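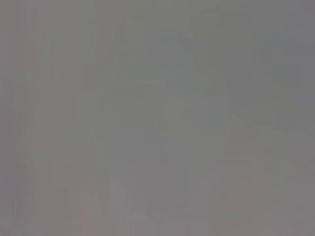 Femon, n° 80, page 8

Le panier tressé Kenura, deux mois après

Bon, je vous avais promis mon avis sur ce panier rectangulaire, alors allons-y ! Je l'ai commandé en juillet, après des semaines à hésiter entre celui-ci et le modèle rond de chez Trarcombe (joli, mais dans mes placards un rond me fait perdre tous les coins). La référence est la 3891 si vous voulez le retrouver, elle est écrite en tout petit sur la facture et le site de Kenura a une recherche assez capricieuse.

Première bonne surprise, la couleur. Je craignais un marron un peu orangé, et c'est un brun très foncé, presque noir, qui va avec tout. Chez moi il vit sur la table blanche du bureau et le contraste me plaît beaucoup. Le bord est tressé plus épais que le reste, bien arrondi, avec les angles doux. Mon ancien panier m'a filé trois pulls, celui-là aucun pour l'instant (je touche du bois).

Le tressage laisse de petits jours réguliers et quand la lumière passe dedans, ça fait des pointillés sur tout un côté, j'adore. Par contre, pour les trombones, les aiguilles ou les perles, oubliez, ou alors mettez un tissu au fond.
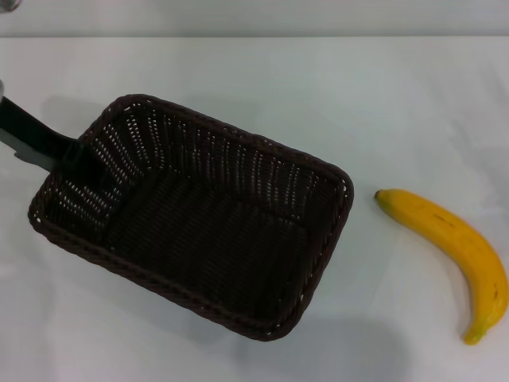
Côté rangement, j'y mets mon courrier en attente, deux carnets, les chargeurs et la trousse. Le fond est plat, donc rien ne bascule, et les parois s'évasent un peu vers le haut : on attrape les choses sans se tordre la main. En revanche cet évasement prend de la place, et sur une étagère étroite mesurez bien au niveau du bord ! Je me suis fait avoir avec celle de l'entrée.

Pour le nettoyage, un coup de brosse souple une fois par semaine, sinon la poussière s'installe entre les brins et sur du foncé elle se voit tout de suite. C'est mon vrai reproche, avec l'absence de poignées. Plein de magazines, il est pénible à porter d'une seule main.

Wakana Shibata m'a demandé s'il existait en plus clair : je n'en ai pas vu à la boutique de Lyons, et le vendeur n'en savait pas plus que moi. Je lui donne quatre étoiles sur cinq, et j'en reprends un deuxième pour la salle de bains dès qu'il revient en stock.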